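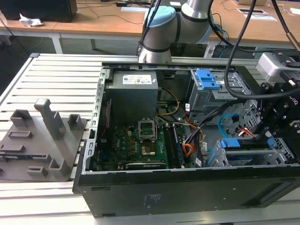

April 10, 2022. Most of today went on the wrist camera cable again. It had been pulling tight whenever the arm reached for the far side of the cell, and on Friday's log I had three stops put down to it. Vimala Gowda wanted it rerouted through the base, but that means taking the rail off, so I gave it more slack and left it to arc over the gripper. With the PC tower lying on its side on the slotted platform, socket bracket up, the arm has to come in over the drive cages, and that is the reach that used to catch. I jogged it through at slow speed 40 times and the cable stayed clear of the blue drive latch every time.

Then the gripper. Two bolts on the plates had worked loose, same as in January. Cleaned them, put thread lock on, torqued them and marked the heads with paint pen so I can see if they move. The linkages got a wipe and a drop of oil. Lakshmi Kurup says Mondbridge can send new plates but the lead time is 19 days, so we carry on with these.

After lunch I checked the fixture plate to the left of the tower. The post in the middle is still square to the platform. Redid the tool centre point and saved it as program 67. The old one is 112, to be deleted once Vimala has signed off the new one.

Still to do: label the spare cable, order more thread lock, ask Lakshmi about the Midtbø visit. Home late, soup and toast.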